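Two Grippers and a Vanity Table: Our Build Report
Fathima Kanagaratnam, Joruvora shared workshop
3 November 2024

I wanted a robot that could tidy up small stuff, like makeup and hair things, and I figured the arm would be the hard part. Wrong! The hard part is showing it what to do, so most of my project ended up being the pair of handheld grippers.
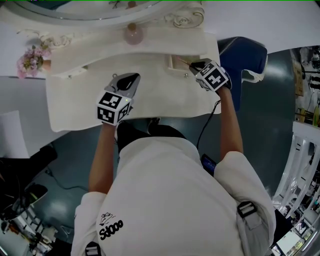 I started in September with a single gripper and a jaw I'd printed from a file I found online. It closed fine but it slipped on anything round (lip balm was a nightmare), so I redrew the jaw with a bit more curve and printed it again, and then again after that. The marker cubes came next. Each one has square markers on its sides so the software can work out where the hand is and which way it's pointing, and mine kept losing track whenever I twisted my wrist over a drawer. Bigger squares helped a lot. So did matte paper — the glossy stuff caught every light in the shop.

My goal was 1,000 recorded tries at drawer tasks. I got to 474 before I had to start writing this up, and I threw out 20 of those for bad tracking. Drawers are slow! You have to reach in without bumping the front edge, and the cable on my first version snagged all the time, so I added a longer one and ran it up the arm.

I named the recording program Kamadine, mostly so my folders would stop being called "test_new". It saves both hands together now, which took me two weekends and a lot of snacks.

Next I want to train on what I have and try it on the workshop arm, starting with opening one drawer. If the left jaw still wobbles I'll swap the hinge pin for a thicker one first.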